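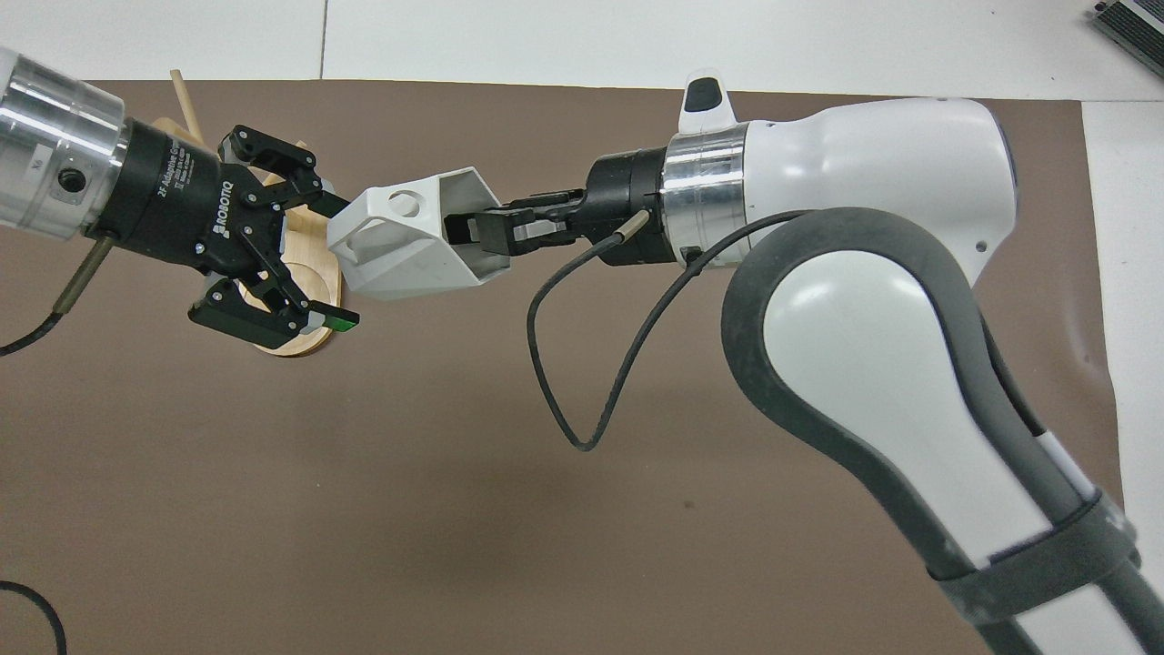 Bredura opened its doors to visitors on March 8, 2023, and I went mostly because Subira Tanui had been telling me for months that I was unfair to the place. My position, for anyone who hasn't read my earlier grumbling, is that "robots that learn" has become a phrase people use to get a meeting. I wanted to see where the learning comes from.

The building is behind the old Montoya bottling works, and the signs run out at the second gate. I walked past the entrance twice. Inside there was coffee, a rack of visitor badges, and a loop of video playing on a screen by the stairs. The video was the usual stuff, sped up, with music. I asked the young man at the desk how much it had been sped up and he said he would find out. I never heard back.

The tour proper began with a talk by Yhon Escobar, who runs data gathering for the project they call Privari. He is a quick talker and didn't oversell, which I'll give him. The idea is simple enough. They don't write out the motions for a task. A person moves the arms by remote control, does the task, and the computer records the camera views along with the position of every joint. Do that enough times and you have a pile of examples. The learning system is then trained on the pile and asked to do the same job alone.

"Enough times" is where I started taking notes. For the handover task, in which one arm holds a part and offers it to the other, Escobar put the pile at 2511 recorded attempts. I asked how many of those were good. He said they keep the poor ones but mark them, and that the marking is done by the same people who do the driving. I asked if anyone checks the marks. A second person looks at a portion of them, he said. He didn't have the size of the portion with him.

We were then let into the work room in small groups. Two arms face each other over a plain brown surface, each one ending in a black gripper. The one on the left says ROBOTIQ on it in white letters, so Bredura buys its hands in like everybody else. The part being passed is a white plastic thing with a lot of flat faces and one open end, and the right gripper takes hold of it there. The left one comes in with its fingers spread. I had expected the two to look like people passing the salt. It is much more like two people trying to park.

I don't mean that as a cheap shot. Watching the approach in person, you get a fair idea of how fussy it is. The fingers are narrow, the part has no convenient side to grab, and there are cables hanging off both grippers that have to go somewhere when the arms move. A long loop of dark cable hangs down from the right arm over the work surface. I asked whether it ever catches. Escobar said the drivers learn to keep it clear. That answer bothered me more than he probably intended. If the driver is quietly steering around a cable, then steering around the cable is in the examples too, and the system is learning something about that room along with something about handovers.

I put this to him and he agreed with the first half. His view is that variety fixes it: move the camera, change the lighting, swap the part, start from different positions. Do they do all that? They change the starting positions. The part is swapped between sessions. The lighting and the camera were next on the list in November, and they are still next on the list.

The drivers themselves were the best thing on the tour. There are nine of them, working in short shifts, and one of them let me stand behind her while she recorded. She took 18 seconds over a pass that I would have guessed at five. She stopped once with the left fingers just short of the part, backed off and came in again at a lower angle. When I asked why, she said the first line felt wrong. I wrote that down in capitals. It is a perfectly good reason for a person, and I would love to know what a computer is supposed to make of it. She also told me that after a couple of hours everybody gets a bit sloppy in the same direction, and that she can tell from a recording who was driving. Nobody in the official talk had mentioned that.

Then came the demonstration of the trained system, which we watched from behind a line of tape. It made the pass on the first try. It made it again on the second. On the third it closed the left gripper a little early, touched the part with the outside of a finger and sat there until someone pressed a button. There was polite applause for the first two and a sort of cough for the third. I asked for the overall success rate. Over 24 trials the week before, they had been "pretty happy." I asked for the number behind the happiness and was told it would be in a paper.

I'd have been more impressed if they had handed the thing a part it had never met. Someone else in my group, a woman from Flillau who builds packing lines and had plainly sat through a few of these, offered them the lid of her travel mug. They declined, with good humor. She told me afterward that her company would want to see a week of ordinary running before they talked about money, and that she had yet to get a week out of any of the labs she visits.

Subira wanted to know on the walk back whether I had softened. A bit, on the people. They are careful, they answered most of what I asked, and the hand work behind these recordings deserves a lot more credit than the video by the stairs gives it. On the claim itself I'm where I was. What I saw was a group of skilled drivers and a system that can repeat a good share of what they do, with one kind of task, in one room.

If you want to go, they plan another open day in November. Ask for the small group tour, bring your own questions about failures, and use the second gate. Parking is free but the lot floods.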